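CENDALVILLE, March 26, 2026. Loment, a small robotics company that leases space behind the old Martinelli bakery, says its two-armed machine can now restock a snack rack, though a person still has to help with the bottles.

The company ran 348 restocking attempts between November and the end of last month. The machine finished 264 of them without anyone touching the goods. A run means filling one small rack with chips on top and drinks below.

"Chips are forgiving," said Mi-kyung Yook, who leads testing. "A bottle that leans takes the next one with it, and then you've lost the row."

Speed is the other problem. Zulema Bravo manages the Geltley convenience store on the east side of town and watched a test this month. She said her evening clerk fills the same rack in a quarter of the time while also working the register.

"I'd take it for overnight," Bravo said. "I wouldn't take it for the lunch rush."

Loment has also tried folding towels and loading a dishwasher. Digby Pirihi, an engineer there, said towels go fairly well when they are all one size. The dishwasher work is on hold.

## What the tests look like

Each test uses ordinary store items on a wire-mesh rack set on a table. Bags go on the upper shelf, bottles stand two deep underneath, and the arms work from the front. Staff may reach in to steady an item, and any run where they do is scored as assisted.
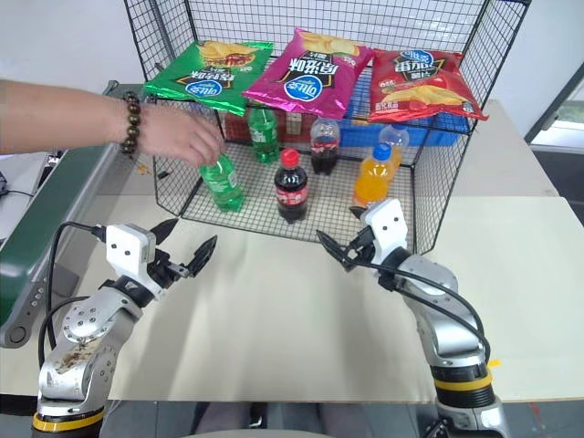 ## Next steps

Loment plans a 30-night trial at the Geltley store, with a staff member present throughout. Bravo said no jobs will be cut during the trial. The company has not set a price for the machine. Yook said the goal for the year is 2,000 logged runs, most of them with drinks.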